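How do you weigh yourself in space?

On Earth, weighing yourself is easy. You stand on a set of scales, your body presses down on them, and a number appears. The scales are measuring how hard gravity pulls you towards the ground.

On a space station this doesn't work. The station and everybody in it are falling around the Earth together, all the time, at the same speed. If you put scales under your feet, the scales would be falling too. You would float just above them and the number would stay at zero.

Does that mean an astronaut weighs nothing? In a way, yes. But there is still just as much of the astronaut as there was before the launch. The amount of stuff something is made of is called its mass, and mass stays the same wherever you take it. A bag of sugar has the same mass in your kitchen, on the Moon and halfway to Mars.

Why doctors want to know

People who live in space for months can lose muscle, because their legs don't have to hold them up. Some of them eat less as well. Doctors on the ground like to check each astronaut's mass often, so that they can change the meals or the exercise plan if the number starts to drop.

The chair on a spring

One way to measure mass without gravity is to use a spring. You can try the idea at home with a plastic ruler. Hold one end flat on the edge of a table and let the other end stick out. Push the free end down a little and let go. It wobbles up and down quickly. Now stick a lump of modelling clay on the free end and do it again. The wobble is slower.

The heavier lump has more mass, and more mass is harder to get moving and harder to stop. If you time the wobbles carefully, you can work out how big the lump is without ever putting it on scales.

Astronauts have used a machine that does the same thing with a whole person. They curl up on it and hold on tight, and a spring moves them up and down. A small computer times the movement and works out the mass. They have to keep still, as a waving arm or a loose foot spoils the reading.

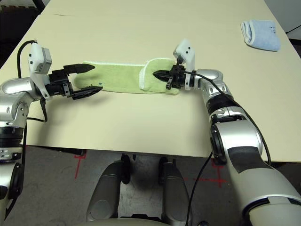

Another way is to pull the astronaut with a steady force and measure how fast they speed up. Someone with a small mass speeds up quickly. Someone with a large mass takes longer to get going. It is the same with shopping trolleys. Give an empty one a push and it shoots off, but a full one hardly moves.

What about a whole spacecraft?

Engineers need to know the mass of a spacecraft too, and it changes during the journey as the fuel gets used up. They can work it out by firing the engine for a short time and measuring how much faster the craft goes.

Think of a spacecraft with a mass of 1,300 kilograms when its tanks are full. By the time it has burned 251 kilograms of fuel, its mass is down to 1,049 kilograms. The same engine will now give it a bigger kick than it did at the start, so the engineers have to plan shorter firings.

Try it yourself

Do the ruler test again with 2 lumps of clay, one small and one large. Ask a friend to time 20 wobbles for each. If the wobbles are too fast to follow, let more of the ruler stick out over the edge. Write down both times and see which lump took longer.

Words to know

Gravity: the pull between things that have mass. The Earth's gravity pulls you towards the ground.
Mass: how much stuff something is made of. It is measured in grams and kilograms.
Weight: how hard gravity pulls on a mass.
Orbit: the path of something going around a planet, a moon or a star.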